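Chores are a benchmark we keep misreading
Opinion

Claltosport published its bench-tidying results in April, and the headline number was a good one. Out of 371 attempts at clearing small items from a worktop into a tray, its two-arm cell needed a human hand in only 40. Several people in the trade took this as proof that shop-floor tidying is solved. I disagree, and my objection is to the unit of measurement.

An attempt, in the Claltosport report, is one object picked and placed. A chore is a bench that somebody can use afterwards. At the reported rate, a run of 18 objects will usually contain at least one call for help, and a worker who has to stay within earshot of the machine has saved very little of the shift.

The second problem is the choice of objects. Rigid blocks flatter a parallel gripper. Rolls of tape, flexible cords and thin-walled boxes do not. A roll can be taken by the rim or through the core, and the better choice depends on its width, its weight and where it has to go next. A dish rack is worse: the prongs are narrow, closely spaced and easy to snag with a fingertip. People handle these things without planning. The software has to plan, and each plan costs time.

Flundley, our test bench at Cindport, now times whole benches only. The median for a mixed bench is around 11 minutes — slow, though steady enough that one could schedule it overnight. That is where I would put these systems today: unattended hours, low-value objects, no deadline. Daytime work beside people can wait until the help calls fall by a large factor. Until then, suppliers should quote completed chores per shift and leave picks in the appendix. 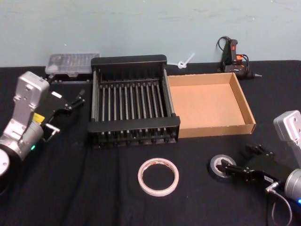 Juška replied that whole-bench timing hides the cause of each failure, and that a buyer needs both figures, with the help calls listed by type of object.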